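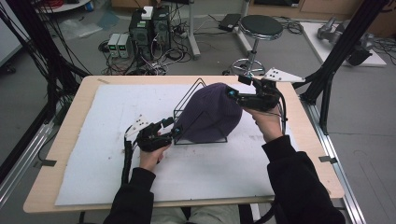 Olormont Textile Care Forum
Board: Knitwear and Accessories
Topic: Drying and shaping of knit beanies: stand or flat?

stockroom_north
Posted September 18, 2013

Our department maintains a lending collection of winter accessories for residents of two housing facilities. The collection is washed at the end of each season and again before it is issued in November. The written procedure currently requires that all knit hats be dried flat on a towel and stored flat in drawers.

A colleague has proposed that the procedure be revised so that beanies are shaped on a wire stand after washing and kept on the stand until they are ready to be put away. Before the revision is submitted for approval, I would appreciate comments from members who handle knit hats in quantity. The hats in question are mostly ribbed acrylic, with a smaller number in wool. Dark colors predominate.

Please state whether your comments apply to acrylic, to wool, or to both.

m_laundry_services
Reply 1

Our facility uses stands for acrylic only. The hat is spun in a mesh bag, rolled in a dry towel, and placed on the stand with the seam at the back. The crown is then eased into position by hand. Results have been satisfactory for four seasons.

We do not place wool hats on stands while wet. The weight of the water pulls the fabric down and the opening becomes wider than it was.

collections_desk
Reply 2

I must disagree with the use of open wire stands for any knit article that is to be kept long term. A wire touches the fabric along a narrow line. If the hat is left in place, that line will show on the outside, particularly in plain stitch. Our guidelines call for a padded form or, where none is available, a ball of unprinted tissue of the correct size.

The original poster should also consider whether the wire is coated. Bare steel will rust, and a rust stain on a pale hat cannot be removed by any method we would approve.

m_laundry_services
Reply 3

The concern about rust is noted. Ours are coated and are inspected each year. With respect to marking, we have not observed it on ribbed hats. A lending collection is in regular use and will not be held to the same standard as a museum collection.

collections_desk
Reply 4

A lower standard of care is a decision for the department concerned. It should be recorded as such in the procedure, so that the next person to hold the position understands that it was chosen.

hatbox39
Reply 5

I purchase for a retailer and can speak only to display and steaming. We have used the Bota wire stand and the Imai folding stand. The Bota is heavier and does not tip when a hat is pulled on from one side. The Imai packs flat, but the feet slide on a smooth surface. A sheet of white foam under the stand corrects this. It also protects the tabletop, and dark lint is easily seen on it and can be wiped off before a lighter hat is handled.

When a beanie is placed on a stand, both hands should be used, one low on one side and the other high on the opposite side. Pulling down on the cuff alone stretches the cuff and leaves the crown bunched at the top.

stockroom_north
Reply 6

Thank you. Would hatbox39 please advise whether the foam should be replaced on a schedule? Our tables are light wood and are shared with another section, which has asked that no moisture be left on them.

hatbox39
Reply 7

We replace it when it will no longer wipe clean. Small specks and smudges are of no consequence. For damp articles, I would place a towel over the foam and remove it at the end of the shift.

regional_supply
Reply 8

Our office issues 3,000 knit hats each winter through the Beltirer warehouse. All are dried by machine on low heat and stacked. No stand of any kind is used, and complaints regarding shape are rare. A beanie takes the shape of the head within minutes of being worn. I would ask the original poster to consider whether the proposed revision justifies the additional labor.

m_laundry_services
Reply 9

Low heat is acceptable for acrylic if the machine is reliable. Ours was not. One overheated load left the ribbing limp, and it did not recover. The stands were introduced after that incident.

collections_desk
Reply 10

Machine drying should be excluded for the wool hats in any event. The label should be consulted in every case, and any hat without a label should be treated as wool.

stockroom_north
Reply 11

The comments received have been forwarded to my supervisor. The draft revision now reads as follows.

Acrylic beanies may be shaped on a coated wire stand after excess water has been removed. The hat is to be taken off the stand once it is dry.

Wool beanies, and those without a label, are to be dried flat and turned once.

All hats are to be stored flat, with the cuff unfolded. Stands are not to be used for storage.

The question of machine drying has been referred to the section that operates the dryers. I will post again when a response has been received.

regional_supply
Reply 12

The draft is reasonable. I maintain that the stands are unnecessary.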